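Home | Workshop Tips | Kitchen | Class Projects | Storage | Contact

Workshop Tips: Setting Up a Table for the Gripper Class

June 25, 2018

These are notes from the Nulstead robotics class, collected for anyone who has to set up a table for the power strip exercise. The project is called Nivulik, and the students use hand-held grippers, one in each hand, to practice handling ordinary household things. Most of the tips are plain workshop sense and will work for a club or a kitchen table just as well.

Cover the table first

Wood grain looks nice but it is a nuisance under small parts. We lay a white board over the table and leave a little wood showing at the back, so there is something to get your fingers under when the board has to come off. Wipe the board with a damp cloth before each session and let it dry. Pencil marks come off with a plain eraser. Do not use scouring powder, it dulls the surface and the dull patch picks up dirt faster than the rest.

Check that the board lies flat. If a corner lifts, look for a crumb or a screw under it before you reach for the tape.

Keep the cables off the board

A cable that drags across the work will move it sooner or later. Run each gripper cable down and out over the side nearest to the hand that holds it. Leave enough slack for the arm to reach the far side of the board, then try the reach once before starting. Spare cable gets coiled on the floor, away from feet.

Leave room to work

Put out one thing at a time. For this exercise that means a power strip with 4 outlets, laid at a slant toward the left side of the board. It is not plugged in to anything and must stay that way. The student sits close and brings the left gripper to the strip while the right one waits open. 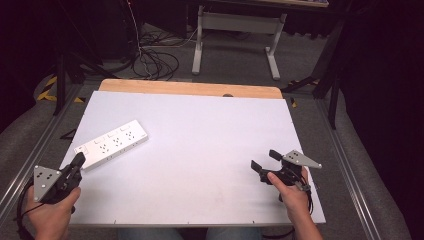 Same power strip, from lower down:

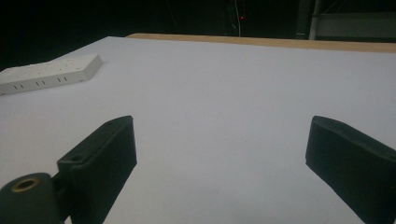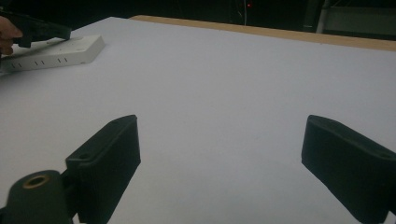
Handling the strip

Go in slowly. The housing is smooth plastic and a gripper that comes in crooked will push it along the board before it gets hold of anything. Line up the tip first, then close. If the strip slides, open up, back off and start again. Chasing it across the table only teaches bad habits.

Work on the switch separately from the lifting. The switch needs a small push straight down, and students who have just been squeezing tend to push far too hard. We give it a session of its own at Testholm, where the second group meets, and the switches have lasted longer.

A square of rubber shelf liner under the strip helps beginners. Take it away after the first 2 sessions.

Looking after the grippers

Brush dust off the fingers with an old toothbrush. Check the screws before class with a screwdriver that fits properly, and stop turning when they are snug. Threads set in plastic strip easily. Rubbing alcohol on a rag takes off the greasy film that hands leave on the grips, but try it on a hidden spot first.

Put the grippers away with the fingers open. We made a rack for the Magsi kit out of scrap shelving, 33 inches long, with dowels to hang the cables on. The first version had hooks and the cables kinked on them -- dowels are better.

Keeping a record

A notebook is enough. Write down the date, which hand was used and what slipped. The class had some 700 tries written up by the end of the term, and reading back through them showed that most of the slips came in the last part of a session. We now stop earlier and take a break halfway.

Still to do

The next term starts in August. Before then the board needs turning over, the shelf liner needs replacing, and we want to try the same exercise with kitchen things: a sponge, a plastic measuring cup, a box of tea bags. If you have done this with wet sponges, write and tell us what you put under them.

Contact | Copyright 2018 Nulstead Workshop Pages | Back to top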